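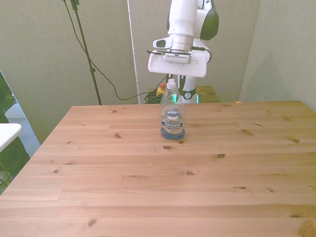
How to Wash a Bare Pine Table with Dish Soap

Posted 28/06/2023 in Kitchen and Table

We bought our pine table secondhand in Dandemcombe for $80, and it has been the best $80 in the house. It's a Flisberg, the plain plank kind with knots all over it and narrow seams between the boards, and it came to us with years of somebody else's suppers on it. I have washed it more times than I could tell you (and made a few mistakes along the way, which I'll get to), so when a neighbor asked me last April how I keep it that honey color, I started writing this down for her on the back of an envelope. The envelope filled up fast, and so here we are.

These instructions are for bare pine, or pine that has only ever had soap or a bit of wax on it. If your table has a thick shiny varnish you can follow the washing part and skip the sanding altogether. If you think it may be an antique, please ask someone who knows antiques before you put water anywhere near it!

What you'll need

Plain dish soap. I use the blue kind.
A mixing bowl or a small bucket
2 soft cotton cloths, and an old towel for drying
A soft brush – a nail brush is fine
A wooden toothpick or two for the seams
A small piece of 800 grit sandpaper
Ostutine soap flakes or wax, for finishing (optional)

I get my cloths and brushes from Lương, the hardware shop down the hill, but any cotton will do, and a worn-out T-shirt is lovely for this. Just cut off any buttons or scratchy seams first.

Step 1. Clear and brush the table

Take off the placemats, the fruit bowl, the mail and whatever else has come to live there. Brush the crumbs off along the length of the boards, in the same direction as the grain. Then go down each seam with the toothpick, held nearly flat, and coax out whatever is packed in there. Go gently. Pine is soft enough to take a dent from a fingernail, and a toothpick pushed straight down will leave a little row of dots that you'll be looking at over breakfast for years. I have such a row.

Go over the whole thing once with a dry cloth when you're done. I used to skip this and go straight to the wet cloth, and all I did was make a kind of gray paste out of the crumbs and press it back into the seams.

Step 2. Mix the soap

Put 16 ounces of warm water in your bowl and add one small squeeze of soap, less than a teaspoon. I know it looks stingy. Everybody's first instinct is to add more, mine included, but too much soap leaves a film that feels tacky under your forearms and picks up dirt faster than before you started. If the bottle says the soap is extra strong, like the Dawn Platinum with "4X POWER" on its label, I'd make it a very small squeeze indeed.

Squeeze the soap into the water and never onto the wood. A blob of blue soap sitting on bare pine can soak into the grain before you've found your cloth, and then you'll be rinsing that one spot all afternoon.

You also don't need a full bottle for any of this. A little blue in the bottom will wash a good many tables. When it gets that low I tip the bottle well over and wait for the soap to make its slow way up to the cap, and if I've run out of patience I put a spoonful of warm water in, close it, and roll it back and forth a few times. It comes out thinner that way, so you can allow yourself a slightly bigger squeeze.

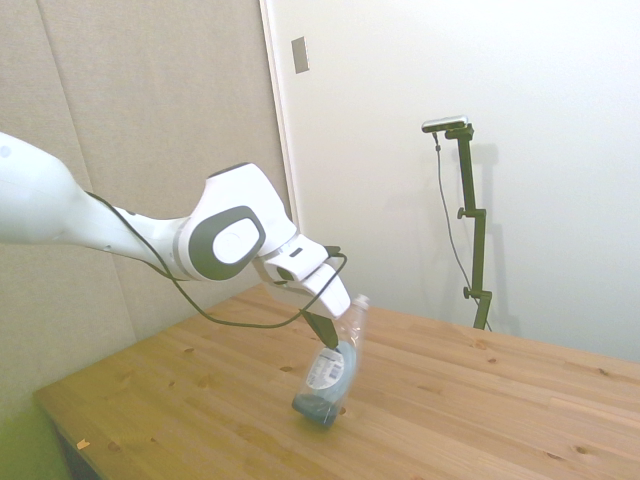
Step 3. Wash a few boards at a time

Dip the first cloth and wring it out hard, until it's damp and doesn't drip when you hold it up. Start at one end and wash two or three boards together, going with the grain in long strokes. Rinse the cloth often, and change the water as soon as you wouldn't want to put your hands in it.

Knots can have a bit of a raised edge that catches dirt. Use the soft brush on those, in small circles, with hardly any pressure.

Step 4. Rinse and dry

Wipe the same boards with the second cloth, dampened with clean water, and dry them with the towel before you move on. Run your palm over the wood. If it feels slippery or sticky there's soap left, so rinse again. When the whole table is done, leave it bare overnight. I know this is inconvenient! We eat off our laps that evening and the children think it's a holiday.

Step 5. Smooth the fuzz

Water can lift the grain, and in the morning the top may feel slightly furry. Fold your 800 grit paper in half and pass it over the rough places, with the grain, as lightly as if you were petting a cat. Wipe up the dust with a dry cloth.

Step 6. Finish, if you like

A bare table can stay bare. Ours gets a thin coat of Ostutine a couple of times a year, rubbed in with a cotton cloth and buffed, following whatever the packet says. Try it on the underside first and let it dry, to be sure you like the color.

A few stubborn things

Grease spots: use the same soapy water, a little warmer, and repeat over several days.

Wax drips: let them harden completely and ease them off with an old plastic card.

Dark rings from cans: these are usually in the wood and washing won't shift them. Ours has one near the window end, and I put the butter dish on it.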